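Play > Indoor Play > Pretend Kitchen > Setting Up the Table

How to set up a play kitchen on a tabletop

A play kitchen doesn't need its own cabinet. A plain white table and a box of kitchen things will do, and it can all be put away before supper. Set aside 15 minutes the first time.

Start with the biggest piece. Ours is a toaster oven, and it goes on the right side of the table. After that come the plate and the play food.
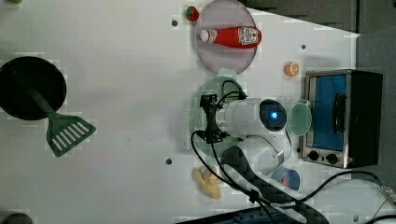
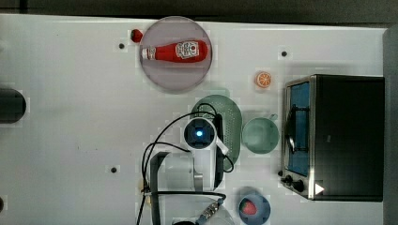
The pink plate with the ketchup bottle across it, and the orange slice off to the right.

Ladi Okafor wrote in to say the oven should go down before anything else is unpacked, and that a child who is left-handed may do better with it on the other side. Try both and leave it where the door gets used the most. If the oven is a real one, cut off the plug or take the cord away completely, and check the glass for chips before you hand it over.

1. Wipe the table. Use a damp cloth and a drop of dish soap. Dry it with a towel so plates don't slide.

2. Place the oven. Leave enough space in front of the door for it to open all the way. Keep it back from the table edge by the width of your hand.

3. Put a plate in the middle. A light color is easiest, and red and orange food shows up well against it. One plate is plenty to begin with.

4. Add something to cook with. A frying pan and a spatula can go on the side opposite the oven. Turn the handles in toward the table. Handles that stick out over the edge get bumped and the pan goes on the floor.

5. Set out the food. Begin with a few pieces and keep the rest in the box. We started with 18 pieces on the table at once and most of them were never picked up. Now we put out 9 or fewer and trade some of them every couple of weeks.

6. Add a cup or a small bowl. Children like to move food from one dish to another, and small dishes get more use than big ones.

Picking the food

Check each piece for size. Anything that fits through a toilet paper tube is too small for a child under three. A bottle with a cap should have the cap glued on, or be large enough that the cap passes the same test.

Wooden food wears well but can't be soaked. Hard plastic can go in a sink of warm soapy water. Let it drain on a rack overnight, holes facing down if there are any.

Putting it away

Use one box with a lid. Dishes go in first, then the pan, then the food on top. The oven can stay on the table if you don't need the space. A 40-quart box held everything we had except the oven, with the spatula laid in on the diagonal.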